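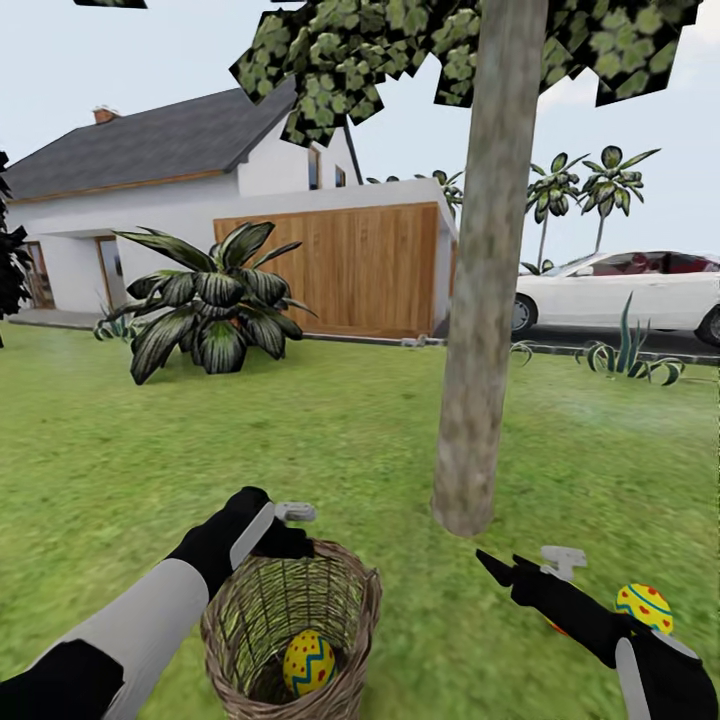 The fixed date for Easter is proposed every few years, usually by people who schedule things for a living. The case is easy to state. A movable feast shifts school terms, distorts quarterly sales figures and makes year-on-year comparison of rail traffic nearly useless. Benedikt Nolte's paper for the Wellwood calendar group puts all this clearly, and I agree with most of his arithmetic.

I do not accept his conclusion. The costs he lists fall on planners, who have tables giving the date for centuries ahead. A holiday known that far in advance is not unpredictable. It is merely irregular, and software handles irregular dates without trouble. Term dates can already be set apart from the feast, and some schools do this.

Nolte also assumes that the churches would follow a civil date. If they did not, we would have two Easters in most years and a second set of tables to maintain. His paper gives this risk one footnote. It needs a chapter, with the costs worked out on the same basis as the rest.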